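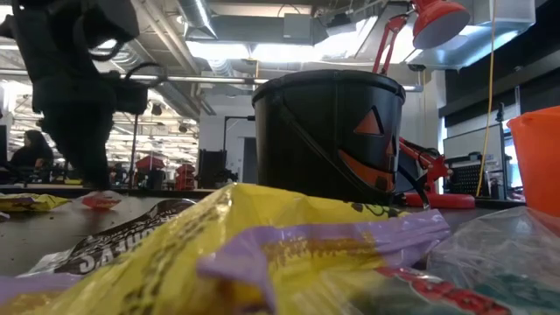

Snack bag and candy wrappers, crumpled

From: Fotini Makris
To: Tevmont film-sort list
Date: 11/11/21
Subject: Re: moisture deduction on small film bales

Replying to the original post, which is copied at the bottom with the signature trimmed.

The deduction on ticket 2190 was calculated on gross weight. It should have been calculated on net, after the pallet and strapping are taken off. Prernham changed the order of those two steps in September when they moved to the new ticket form, and the form does not show the intermediate figure. If you have tickets from before the change, put one next to a current one and look at the second column. The old form has a line for tare. The new one folds it into "adjustments" together with moisture.

For the bale in question, the 442 on the ticket is gross pounds. Ask Prernham for the tare and they will give it to you over the phone, but get it in writing as well. Once you have it, subtract it first, then apply the moisture percentage to what is left. The difference on one bale is small. Over a season of bales it is enough to pay for a load of strapping.

On the probe readings: a pin probe is not reliable on loose-packed film. The pins touch air or a single layer and the meter reports whatever it finds there. Snack bags and candy wrappers are the worst case, for two reasons. Many of them have a metallized layer, which conducts, and the pin meter reads that as water. They also crumple instead of lying flat, so pockets stay open in the bale even at full ram pressure. I have seen the display pinned at 98 on a bale that had been indoors for a month.

What works for us is the oven method on a grab sample:

Pull the sample from the middle of the bale face. The corners dry faster and will flatter you.
Weigh it right away, in a tared tray.
Dry at low heat. The film must not curl or fuse. If it does, throw out the sample and start over at a lower setting.
Weigh again when two readings, 20 minutes apart, agree.
Write both weights on the bale tag. Do not write only the percentage.

We use a Lisard bench scale for this. Any scale that resolves a tenth of a gram will do. The kitchen type drifts when it sits near the oven.

Food residue needs a separate line on your sheet. Oil and sugar stay behind in the oven, so they do not show up as moisture, but a buyer who sees greasy film at the face of the bale will mark it down as wet anyway. If you can show dry weights and a residue note, you have something to argue with. If all you have is a meter reading, you do not.

One correction to what you wrote about the baler. The Tveit does not compact multilayer film poorly because of worn seals. Ours was rebuilt last year and does the same thing. The film springs back when the ram retracts. Hold pressure for longer before tying off, and put a layer of flat stretch film at the top and bottom of the chamber. That keeps the small pieces from working out between the straps.

I would not mix the snack film in with clean stretch film to bring the reading down. Prernham grades the whole bale by the worst face, and you lose the price on the good material.

I can send our sample sheet off list. It is a plain spreadsheet with the tare and moisture steps in the right order.

Fotini Makris
Tevmont yard

----- Original message -----
Subject: moisture deduction on small film bales

Has anyone else been hit with a large moisture deduction from Prernham on mixed snack film? Our last ticket was 2190, one bale, 442 lb. The bale was stored under cover the whole time. We checked it with the pin meter before it went out and the numbers were all over the place, so I can't prove it was dry.

Second question, same bale. The Tveit leaves it soft in the middle and small wrappers fall out in transit. I am assuming the ram seals are worn. Is it worth blending in some of our clean stretch film, both to firm it up and to lower the reading?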